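Stistora Adds Printed Shape Blocks to Its Lending Shelves

Aebischer Workshop to supply replacement pieces on request

Stistora, the toy and learning materials library, will begin lending sets of 3D-printed shape blocks in November. The sets were designed at the Aebischer workshop and are printed in plastic, in bright single colors. They will be free to borrow for members and can be kept for up to 30 days.

The new line is called Pellier. It is made up of small solid shapes meant for sorting, matching, naming and simple building. There are cylinders, cubes, stars and other forms. Each block is one color all the way through, so a scratch or a worn corner does not show a different color underneath.

Stistora has lent wooden puzzles and blocks since it opened, and it will go on doing so. The trouble has been lost pieces. When one shape goes missing from a wooden set, the maker will often not sell it alone, and the whole set ends up in the storage room. Last year 19 sets were taken off the shelves for that reason. With printed blocks, a missing star can be made again from the same file and put back in the bag.

The library will start with 400 blocks, divided into sets of different sizes. Smaller sets are intended for homes. Larger ones are for child care rooms and classrooms, where several children may want the same shape at once. Borrowers can also ask for a mixed bag, which the desk will make up from whatever is on hand.

The surface of the blocks has been left as it comes from the printer. Fine lines run around the sides, and the flat tops have a light texture. Aebischer tried sanding and coating an early batch but went back to the plain finish. The coated pieces were slippery on a tabletop and took longer to make, and the workshop did not think the smoother look was worth the extra day.

Members who would like to see the blocks before borrowing can do so at the front desk, where a set will be kept out on a board during opening hours. Stistora suggests using a flat, pale board at home as well. A plain wooden one works well, as the colors stand out clearly against it and the blocks can be spaced out with room for a hand between them. 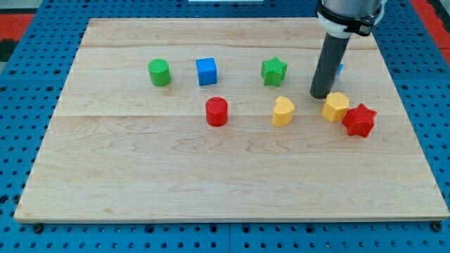 Rurura, the family center that tried the sets before the launch, said the blocks held children's attention longer than its staff had expected, and that the star was the shape most often asked for by name. The center said it would have liked a printed card with each set showing every shape in outline, so that the person packing up could check the bag quickly. It also asked for a darker bag, saying the pale one it was given looked grubby within a week.

Both requests have been met. Each Pellier set will go out in a dark cotton drawstring bag with an outline card inside. The card shows the shapes at full size, so it can be used for a matching game too — a child places each block on the outline that fits. The back of the card lists the contents by shape and color.

Rurura also reported that some younger children preferred lining the blocks up to sorting them. The suggestion sheet that comes with each set now has a section on rows and patterns, along with the original ideas for sorting by color and by shape. The sheet is one page and uses short sentences. It can be picked up at the desk without borrowing a set.

Care of the blocks is simple. They should be wiped with a damp cloth and mild soap, then dried before they go back in the bag. They should not be put in a dishwasher or left on a heater or in a parked car, as the plastic can soften and lose its shape. Returned sets will be checked and cleaned by the library before they are lent again.

The blocks are small. Stistora asks that an adult stay with children during play and that the sets not be given to any child who still puts things in the mouth. Any block with a crack or a sharp edge should be put aside and handed in separately so it can be replaced.

There is no fine for a lost block. Borrowers are asked only to mark the missing shape on the card when they bring the set back. Replacement pieces are printed in batches, so a set may be off the shelf for a short time while it waits for one.

Lending opens on a Saturday at 10 a.m. Members may reserve one set per household ahead of that date by phone or at the desk. Child care rooms and schools may reserve two. Sets not reserved will be lent in the order people arrive.

A second group of shapes is planned, and Aebischer is working on flatter pieces that can be stacked more easily. No date has been set for these. Members with ideas for shapes can leave a drawing in the box by the returns shelf.

About Stistora

Stistora lends toys, puzzles and learning materials to families, child care rooms and schools. Membership is open to all and is paid once a year. Items can be returned at any time through the hatch beside the main door, apart from anything with loose parts, which must be handed in at the desk.

Questions about the Pellier sets and requests for sample blocks can be made at the Stistora front desk during opening hours.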